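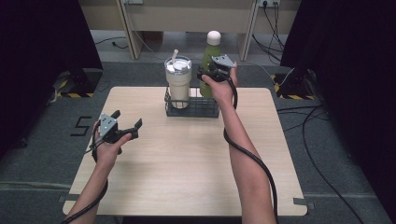 Welcome back, everyone, to the notes for unit 4 of Running Live Music in Small Rooms. We left off with the Gedden, which seats 30 on a good night (and feels like twice that when the brass band is in), and this time we're looking at the stage plot and the input list. A stage plot is just a drawing of who stands where, seen from above, and you can rehearse one on any bare bit of tabletop. Let a green bottle near the back of the table stand in for your drummer, put the singer out front, and keep shifting things until everybody has room to breathe.

The input list goes with it. Write one line for every microphone or cable that reaches the mixer, starting with the drums and ending with the vocals -- that's the order most house engineers like, and they'll love you for sticking to it! Jornulia, the five-piece we followed last unit, sent Clilton Hall a list with 20 lines on it. The hall's board has 16 channels, so you can imagine the phone calls. They ended up sharing one microphone between two toms and leaving the second keyboard at home, and I thought the set sounded warmer for it.

Please read the Abugri festival packet before we meet. It's long, I know, but the changeover pages are lovely and worth a slow read with a cup of something.

For next time: draw a plot and write an input list for a band you've seen or played in. Mark where the power goes, and don't forget the monitors (I always do). Hand it in on paper or leave it in the box outside room 1512.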